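Foro Flevivow > Casa y mantenimiento > Baño y cocina

Tema: ¿Jabón en pastilla o gel? Mi desagüe ha tomado partido

tuercaloca
16 de marzo de 2019

Buenas. Abro tema porque llevo desde diciembre peleándome con el lavabo y en casa hemos llegado a un punto de tensión diplomática. Nos pasamos a la pastilla de jabón por aquello de gastar menos plástico, y desde entonces el agua baja con la misma prisa que un expediente en ventanilla. He desmontado el sifón 4 veces. Las cuatro ha salido una pasta gris que no le deseo a nadie, salvo quizá a mi cuñado.

La facción contraria (mi pareja) sostiene que la culpa es del jabón. Yo sostengo que la culpa es de la cal, que aquí el agua se puede cortar con cuchillo. ¿Alguien con criterio?

grifo_mudo
Tenéis razón los dos, lo cual no arregla ningún matrimonio. El jabón de verdad reacciona con la cal y forma esa pasta. Con agua blanda apenas pasa. Con agua dura pasa siempre, y se pega a las paredes del tubo junto con pelos, pasta de dientes y lo que os caiga por ahí.

El gel suele llevar otros tensioactivos y no hace tanto grumo. A cambio compras un bote cada dos por tres.

madreselva70
Yo uso pastilla desde que tengo uso de razón y mi desagüe está como una patena. Lo que pasa es que la gente deja el jabón nadando en un charco, se ablanda y la mitad se va por el tubo sin haber lavado nada. Jabonera con doble fondo y se acabó. Que escurra, por favor, que no es una sopa.

tuercaloca
Tengo jabonera. Es de cerámica, sin agujeros, con forma de concha. Un regalo.

madreselva70
Pues ya tienes al culpable. La concha es un plato hondo con pretensiones.

La mía es de dos piezas, bandeja por un lado y base por otro. La saco, tiro el agua, la enjuago y a otra cosa. La compré en el bazar Bensaid y me costó menos que el café que me tomé al salir.
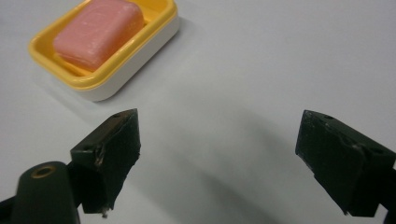

La mía, amarilla y blanca, con su pastilla rosa. Elegancia, la justa.

Con esto la pastilla me dura bastante más que antes. No me pidáis cifras, que no llevo un diario del jabón.

alicates_94
Bonita. Pero me vais a permitir que discrepe del fondo: la jabonera alarga la vida del jabón, no la del sifón. El jabón que usas para lavarte las manos acaba en el desagüe igual, venga de una concha o de un trono.

Lo que hay que hacer es limpiar el sifón antes de que se atasque. Yo lo desmonto cada par de meses, con un cubo debajo. Lo del cubo lo aprendí como se aprenden estas cosas.

madreselva70
Acaba igual, no. Acaba menos. Si se te deshace media pastilla en un charco y luego vacías el charco en el lavabo, eso también va al tubo. Digo yo.

alicates_94
Vale, concedido a regañadientes. Menos.

pelusa_norte
¿Y el desatascador Clenar? En mi casa se ha echado toda la vida.

grifo_mudo
Mira antes de qué es la tubería y lee la etiqueta entera, incluida la letra de hormiga. Y jamás lo mezcles con lejía ni con otro producto, que hay combinaciones que sueltan gases muy feos. Si ya lo has echado y no ha funcionado, no abras el sifón a pelo: lo que sale de ahí te puede quemar las manos.

pelusa_norte
Pues vinagre y bicarbonato, como en los vídeos.

grifo_mudo
Hace mucha espuma y la gente se queda contentísima. Para la cal, el vinagre solo. Para el tapón, desmontar y cepillo de botellas.

tuercaloca
Vuelvo con noticias. Desmontado por quinta vez, cepillado a conciencia y la goma cambiada por una de Drenetwood que venía en una bolsa con 50 arandelas, de las cuales me servía una. El agua baja. La concha ha sido ascendida a cenicero en una casa donde no fuma nadie.

Mi pareja quiere volver al gel de todos modos. Dice que la pastilla le deja las manos tirantes y que ese argumento no se lo desmonto con una llave inglesa.

madreselva70
Que pruebe una de glicerina antes de rendirse.

alicates_94
Y que alguien le explique que el gel también deja pelos en el sifón. Bueno, los pelos los dejáis vosotros. ¿La goma nueva es la cónica o la plana? La mía gotea un poco desde la última vez y me estoy haciendo el loco.

tuercaloca
Cónica, con la parte estrecha mirando hacia el tubo que entra en la unión. Si quieres te mando arandelas, me sobran.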